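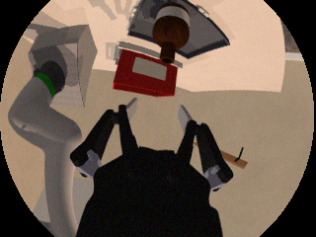
Kermani to open second kitchenware store in Dilia

Kermani, the family-owned seller of tableware and kitchen goods, will open its second store on 6 February 2019. The new shop is in the former Cilto building in Dilia and will employ six people.

The store will stock 1000 items on two floors. The ground floor is for everyday plates, glasses and storage. Upstairs, customers will find cookware and the full Prulletti line of dining tables, which Kermani has until now sold only by order.

"People kept asking to see the tables before they bought one," said Setareh Shojaei, managing director of Kermani. "We had no room for them at the first store. Now we do."

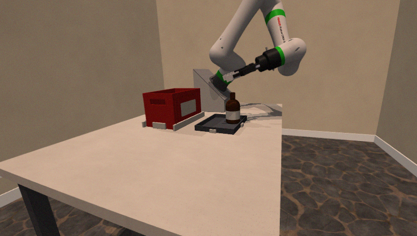 Rectangular table with a pale top.

The Cilto building was last used as a shoe store. Kermani has replaced the lighting, put in an elevator and kept the old front windows. Parking is behind the building and is free for customers for the first hour.

The first 88 customers on opening day will get a voucher for use on any item except furniture. Store manager Simin Golestani will also run free knife care classes through the end of February. Places can be booked at the front counter.

Delivery within Dilia is free on all dining tables. Orders placed at the first store can be picked up at either address.

Press contact: Setareh Shojaei, Kermani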